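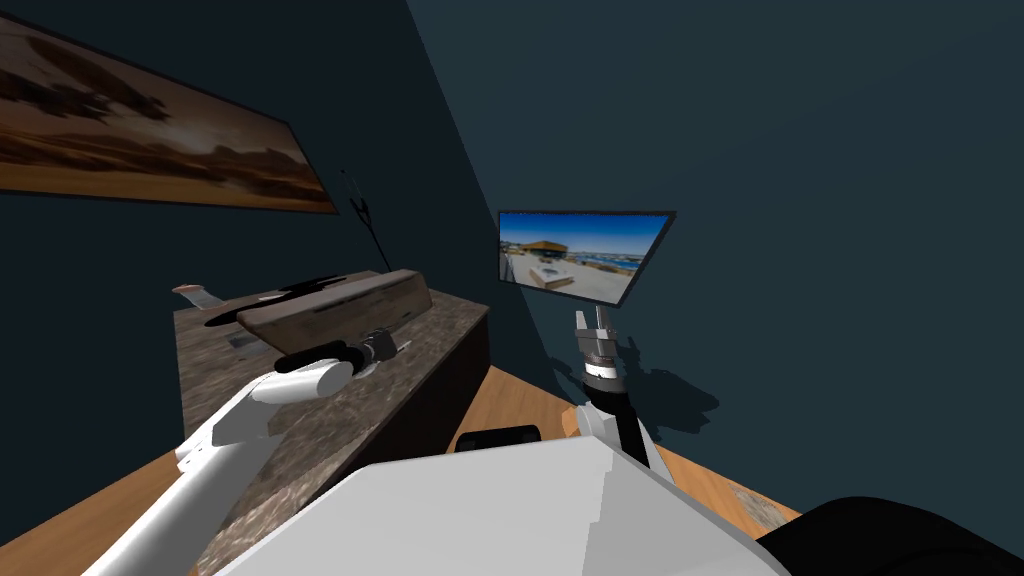
Walk-through notes for the Kudside rental, February visit. I do this the same way every time: start at the front door, go clockwise, and write while I'm standing in the room (I've tried doing it later in the car and I forget half of it). The den is first, and I always look up before I look down. You want that painting on the dark teal wall and the monitor on the wall next to it both hanging tight, so anything up high that a guest could bump or pull on gets a gentle tug from me. Same goes for curtain rods and shelves, and if it moves, it goes on the list!

FRONT DOOR AND ENTRY
Deadbolt turns freely: OK
Door closes on its own latch: NEEDS WORK. You have to lean on it. I think the strike plate just wants moving down a hair.
Porch light: OK
Entry rug has a grip pad: NO. I slid on it myself coming in with my arms full, so yes, please, a pad.

DEN
Wall hangings tugged: OK, see top
Outlets, plug fits snug: OK except the one nearest the door, where my tester kept falling out. Replace it. Don't let anyone tell you a loose outlet is fine, they get warm.
Cords clear of the walkway: OK
Window locks: OK, both of them

KITCHEN
Fire extinguisher, needle in the green: OK, but it was shoved way in back under the sink behind the trash bags. I moved it to the hook by the back door where a person could find it in a hurry.
GFCI test button trips: OK
Range burners light: 3 of them right away, the back left one took nearly 9 seconds and I could smell gas before it caught. I cleaned the cap and tried again and it was better, but I'd like the Sterkari tech to look at it before the next booking. Until then there's a piece of tape over the knob.
Under-sink leak check: OK, dry as a bone
Cabinet latch for the cleaners: OK, stiff, works

BEDROOMS AND HALL
Smoke alarms sound: OK, all 4. My ears are still ringing.
Carbon monoxide alarm sounds: OK. It chirped once after the test, so I put fresh batteries in while I had the ladder out.
Bedroom windows open all the way for escape: back bedroom NO. Painted shut along the bottom! Whoever did the trim was a bit generous. I scored it with a knife and got it up halfway before I ran out of patience. Finish this one first, please.
Night light in hall: OK

BATHROOM
Grab bar holds my weight: OK, and I really hung on it
Water temperature at the tap: a little hot for my taste, turned the heater down 2 notches. Recheck next time.
Fan pulls a tissue: BARELY. Full of lint. I'll bring the vacuum.

GARAGE AND OUTSIDE
Garage door reverses on the block: OK
Honda generator: started on the second pull, hour meter reads 621. Oil is dark, change it. It was sitting way too close to the side door, and exhaust goes right into the house from there, so I rolled it out to the pad. Please leave it on the pad.
Gas can capped and away from the water heater: OK
Step treads: bottom one is soft on the left. I've got leftover Cundix boards in the truck that should fit.
Handrail: OK

Back bedroom window and the burner have to be done before anybody sleeps here. The rest can wait for my next trip, and I'll bring the rug pad if you remind me.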